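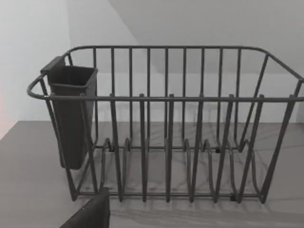
Pejman Ebrahimi has washed dishes for a living for 27 years, and he would like you to stop soaking your pans.

"Soaking is a word people use when they mean leaving," he says, on a break behind the Mivel, where he runs the pot room. "They leave it for me, or they leave it for their wife."

The Mivel does 400 covers on a busy July night with one machine, which Ebrahimi regards the way some men regard a son-in-law. He came over from the Ivden, a hotel kitchen with better pay and worse drains. Did he ever want to cook? "I tried it for 30 days. Everybody yells at the cook. Who yells at me? They need forks."

At home he does everything by hand, glasses first, and lets it all air-dry. He has views on dish towels, most of which we can't print. His daughter once offered him $200 toward a dishwasher. He spent it on shoes.

I ask what he notices about a dining room from the plates that come back. "Nobody likes the beets," he says. "I told the chef. He put them in the salad too."

12 comments | 38 shares
Contact the editors | © Prerer | Back to top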